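Kapitel 7
Greifen, was nachgibt

Als ich unsere Robotik-AG übernommen habe, lagen auf dem Materialtisch 40 Holzwürfel, alle gleich groß, alle schön kantig. Damit kann man wunderbar üben – und lernt über das Greifen fast nichts! Ein Würfel bleibt ein Würfel, egal wie man ihn anfasst. Im Juli hat die Gruppe dann beschlossen, für den Jarutik-Wettbewerb (Kategorie »Haushalt«) auf Textilien umzusteigen, und ich habe ziemlich geschluckt.

Wir führen den Greifer in diesem Kapitel von Hand, mit offenen Backen auf den Stoff zu. Achtet beim Lesen ruhig schon mal auf den Abstand zwischen den beiden Fingerpads, der beschäftigt uns bis Aufgabe 7.4.

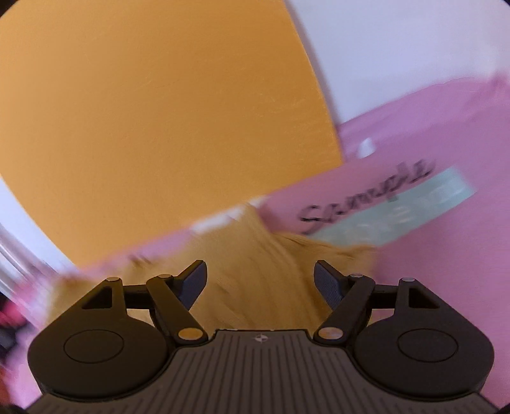 Zeyu Qin hat mir zum Entwurf dieses Kapitels geschrieben, ich solle den Anflug viel ernster nehmen als das Zupacken: Wer schräg ankommt, schiebe den Stoff nur vor sich her, und dann helfe auch die beste Kraftregelung nichts mehr. Stimmt leider. In unserem Protokoll stehen 332 Versuche, davon 119 mit genau diesem Fehler.

Also haben wir langsamer angefangen, mit etwas Dickem. Zopfmuster ist dafür prima, weil die Stränge hochstehen und die Pads eine Kante finden können (bei glattem Bettzeug sieht das ganz anders aus, dazu kommen wir noch). Später nehmen wir zwei Greifer dazu, und dann müsst ihr euch absprechen, wer zuerst zufasst.

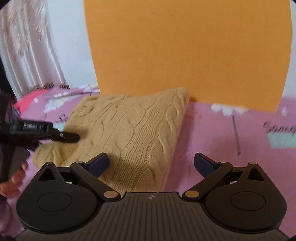
Greifen und Halten, Band 2, S. 119

Bevor ihr weiterlest, nehmt euch bitte ein Kissen und hebt es mit nur zwei Fingern an. Erst an der Ecke, dann in der Mitte. Notiert, wo es durchhängt und wann ihr nachfassen müsst, denn mit diesen Notizen füllen wir gleich Tabelle 7.1.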